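# Talwood Books, the reading corner

The shop is on the ground floor of the old Lemard building and opens at ten. I go there most weeks, usually on Thursday, when it is quiet. It has two rooms. The front one is for new books and cards, and the back one is for people who want to stay a little longer.

I made this small page for friends who ask me where I do my reading. The owners, the Hsieh family, kindly allowed me to put it online.

**The seats.** Beige armchairs with rounded backs, placed by the shelves. They are deep enough that you can forget the time — I once read up to 60 pages here before my tea was finished.

**The round table.** Honey-brown wood, and the grain is nice to look at. There is a light-blue mat on it and a sign in a wooden base. 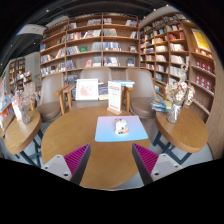

Tea comes from Kokeso, the café next door, and you may carry it in if the cup has a lid. A small pot is enough for two people. On Thursday the shop closes at six, so I try to arrive before four and take the chair nearest to the shelves.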